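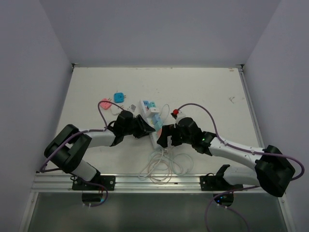
The quilt took Joelle Smadi 13 months, and she unpicked a good part of it twice. It hangs now in the stairwell of the old Rasow mill in Girkport, where it will stay through April, and it is made almost entirely of work shirts.

The shirts came from people who had jobs at the mill before it closed. Smadi put a card up in the post office asking for one or two. She ended up with 90, some with the name patches still on. One arrived in a bread bag with a note that said only "second shift."

She had quilted for years before this, mostly bed quilts for relatives, and she wanted a pattern that people would know on sight. She settled on the mill's sawtooth roof. Each block is a row of blue and gray triangles, and there are 300 blocks. The collars went into the border.

"Work shirts are miserable to piece," Smadi says. "The elbows are thin and the yokes are like cardboard. I broke a lot of needles."

She cut the fabric at her kitchen table and sewed in the back room of Vasiliauskas, the upholstery shop on Canal Street, where there is a machine that can get through a flat-felled seam. The shop let her in after closing, and she usually worked until 8 or so. The quilting itself she did by hand, in red thread.

The first unpicking was over color. She had sorted the blues from dark to light and decided it looked like a paint chart. The second was a measuring mistake that put one side two inches longer than the other.

People have been stopping on the stairs to look for their own shirts. A few have found them. Smadi kept a list of which shirt went into which row, and the mill's front desk has a copy.

She is already at work on something smaller, a baby quilt in yellow cotton for her niece. The leftover buttons are in a coffee can, and she hasn't decided about those.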